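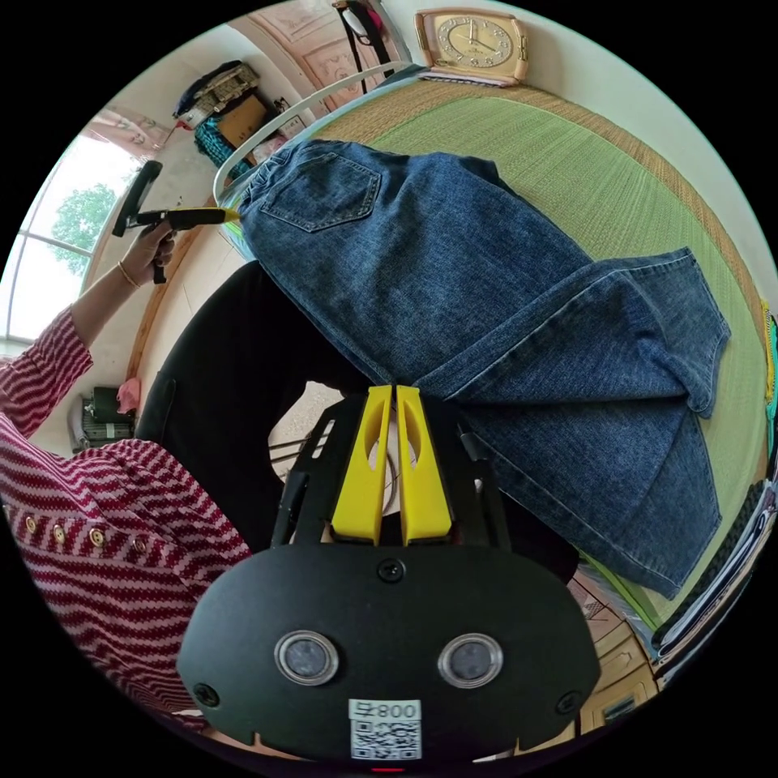
How do I stop new jeans from bleeding dye?

Drullow
12/29/22
I bought a pair of dark blue jeans in October and they still leave blue on everything - my car seat, a white couch cushion and the inside of a canvas bag. I have washed them 3 times in cold water with regular detergent. Do I keep washing or is there something I should add? I would like to keep them dark if I can.

Sedari
Keep washing them, inside out and by themselves. Indigo sits on the outside of the cotton and the loose part has to come off before the rubbing stops. Mine took 5 washes. Use a detergent made for dark colors and hang them to dry. They will fade a little.

For the cushion, try dish soap and cool water on a white cloth. Blot it and check a hidden spot first.

Haltoto
vinegar. one cup in the rinse. always worked for my mother

Ramalho
Vinegar will not set indigo, and neither will salt. People repeat this a lot. A color catcher sheet won't stop the bleeding either, but it picks up some of the loose dye in the water. I agree with Sedari on the rest. Also don't overload the machine - the jeans need room to rinse. If the water still runs dark, do a second rinse with no soap.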